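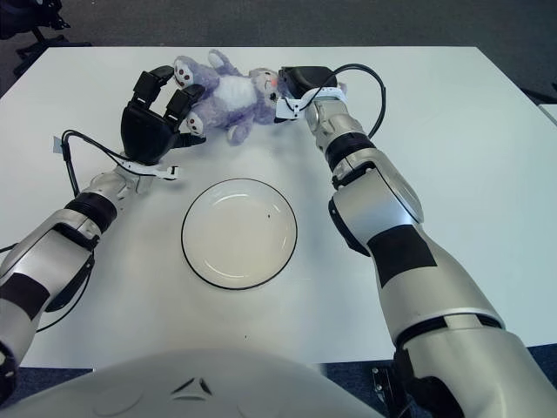

Does a college have to tell students before it changes how a course is graded mid-semester?

At most schools the instructor has to give written notice, and the syllabus policy says how much. Look in the faculty handbook under "course syllabus" or "changes to assessment." Many handbooks also bar changes that raise the weight of work already turned in.

Thread: Grading change halfway through the term, what are my options

quillback60
I'm a second-year student at Ponce College. The syllabus for my statistics course said 40 percent homework, 30 percent midterm, 30 percent final. Last week the instructor posted a new version on the course site with homework at 20 percent and the final at 50. There are 122 of us in the lecture. No email went out. I only saw it when I went looking for the due date of a problem set. Homework is where most of my points are. Is there a way to contest this, or is it up to the instructor?

tamsin_r
Read the last page of your original syllabus first. A lot of them have a line like "the instructor reserves the right to make changes with notice to the class." If that line is there, the argument is over whether posting a file counts as notice. If the line isn't there you have a stronger case. Save both versions with the dates showing.

quillback60
The line is there. It says "with reasonable notice." It doesn't say what reasonable is.

Jouko Koskela
I taught at a state school for a long time and sat on grade appeals. Go to the instructor before anybody else. Ask in writing, two or three sentences, whether the new weights apply to homework that was already graded in March. Instructors sometimes change a thing like this after a problem with copied homework and don't think about the people who did the work. I have seen several go back to the old weights after one polite email.

dorm_lamp
Disagree. If you email first, you're the student who complained, and this person is grading your final at 50 percent. Go to the student ombuds office. They can raise it without a name attached. With 122 people in the room it could be anyone.

Jouko Koskela
The ombuds will ask whether you have spoken with the instructor. Ours always did. They will still help you if you haven't, but it adds a couple of weeks, and the term doesn't wait. Final exams in a class that size are also usually graded by section assistants with a key.

dorm_lamp
Usually. Not always. I had a professor who graded all the finals himself, 140 of them, and he knew exactly who had gone to the chair.

marrow_st
What does the class want, though? I was in a course where they moved weight off the homework and most people were happy, because the online homework was through Wenuter and it marked right answers wrong if you left a space in them. If half the room likes the new weights, a group petition isn't going to go far.

quillback60
We use Ikura for homework and it's been fine. I asked in the class group chat. People are split. The ones who fell behind early like it. The ones who kept up don't.

tamsin_r
Then ask for the option that gets used a lot in these cases: compute both ways and each student gets the higher grade. It takes a spreadsheet column. No one is worse off, so there's nothing for the department to object to.

Amedeo Caputo
I'm an academic advisor at a different school, so take this as general. Things I would do in your place:

Find the handbook section. At my school any change to grade weights after the add/drop deadline needs the department chair's signature. Yours may have the same rule or none at all.

Check whether the course has a common syllabus. Large intro courses often do, and then a single instructor can't change the weights alone.

Write down what your grade is now under each version. If the difference is two points, decide whether you want to spend the time. If it's a letter grade, and you have a scholarship with a GPA floor, say so when you write.

I don't agree that you should skip the instructor. I also don't agree that there's no risk in it. Keep it short and leave out the word "unfair."

dorm_lamp
That's reasonable. I'd still copy the chair.

Amedeo Caputo
I wouldn't on the first message. It reads as a threat. Copy the chair on the second one if there's no answer in five days or so.

quillback60
Found the handbook. Section on assessment, page 183. "Changes to the weighting of graded components after the third week of instruction must be communicated in writing to all enrolled students and may not disadvantage students with respect to work already completed." So the posted file might count as in writing but I don't see how the second half is met.

tamsin_r
Quote that second half in your email, and put the "higher of the two" request right after it.

marrow_st
"Disadvantage" is going to be the fight. They'll say everybody has the same chance to do well on the final.

Jouko Koskela
They might say it. The sentence is about completed work, and a homework set that was worth 4 percent and is now worth 2 is completed work. I would be comfortable with that in front of an appeals panel.

quillback60
Sent it this morning at 9:15. Four sentences, quoted the handbook, asked for both calculations. I didn't copy anyone.

falent_alum
Ran into the same thing at Falent two years ago. Took the instructor nine days to reply, and the reply was that he'd bring it up in lecture. Make sure you go to lecture.

quillback60
Will do. Next one is at 2.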